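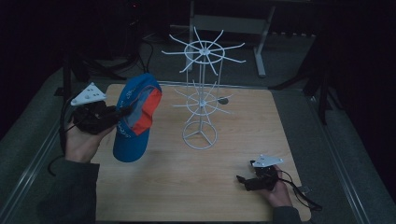
2.2 Does the spinner rack keep caps in order?

Shop manuals treat the wire spinner as a settled matter. Caps go on the spokes, the customer turns the rack, and the stock looks after itself. Havlíček repeats the claim and adds that a cap on a spoke "keeps its face," meaning that the front panel stays where a passing customer can read it. We could find no test behind either statement. The Skavix sales sheet cites Havlíček, and Havlíček cites an earlier Skavix sheet, so the two sources should be counted as one.

The claim has at least three parts that are usually run together. The first is that a cap put on a spoke stays on it. The second is that it stays facing the way it was put. The third is that a person in a hurry will put it back on a spoke at all, when a flat surface is just as near. Only the first is easy to check, and it is the one most often offered as proof of the other two.

Figure 1 gives the general form of rack we have in mind: white wire, a single center pole, an upper ring with spokes going out in all directions, and a second, smaller ring partway down. The base is a round ring with three short struts. Small versions like this are sold for counters and taller ones for the floor, and the trade literature moves freely between them. We doubt that it should. A customer looks down on a counter rack and sees the upper spokes first. On a floor rack the upper spokes may be at eye level and the lower ones near the knee, and whatever holds for one need not hold for the other.

The Restum stock diary is the largest record we know of. It lists 1601 returns of a cap to a rack by shop staff, with 29 marked as "fell." These numbers have been quoted as if they settled the question in favor of the spinner. They do not. The diary was kept by the same people who hung the caps, and a cap that dropped after the entry was made would not appear in it. There is also no column for direction. A cap hung backward, with the brim toward the pole, counts as a success. So does a cap balanced on top of another one.

The shape of the goods matters as well. A stiff brim gives a cap a heavy side, and once the crown is resting on a thin rod the brim will tend to hang down. The cap in Figure 1 is a fair case of the ordinary article, with a bright blue body and curved brim and an orange-red side panel. On a two-colored cap of this sort the side panel may be the selling point, and a display rule written only for the front panel has little to say about it. Havlíček's account assumes a plain cap with a badge in the middle.

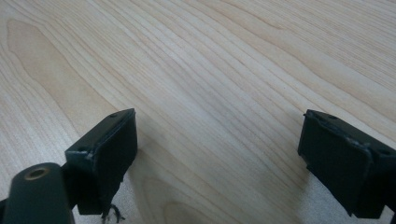 The bare table deserves more attention than it has had. When staff were asked to clear a display, Musen counted every cap off the rack as "untidied," including those laid side by side on the tabletop with their brims all one way. Most shoppers would call that tidy. It takes up more room, and we accept that a small shop cannot spare it, but floor space and order are separate questions and should be scored separately. A method that marks a neat row as a failure will always find for the rack.

Cyrill Aigner has argued (personal communication, 6 March 2024) that the spokes help simply by giving each cap one obvious place. We find this plausible and would like to believe it. The difficulty is that wire racks offer many equal places, and the spokes are hard to tell apart once some are covered. A row of pegs on a wall offers a place with a clear left and right. A ring of spokes does not, and if the rack has been turned, the spoke a cap came from has moved. Aigner's point would be stronger for pegs than for the device it was meant to defend.

We therefore make no use of the general claim in what follows. Where a cap is said to be "placed," we mean only that it rests on a spoke of the upper or lower ring and stays there when the hand is taken away. Direction is noted separately, and a cap left on the table is recorded as such, without a penalty.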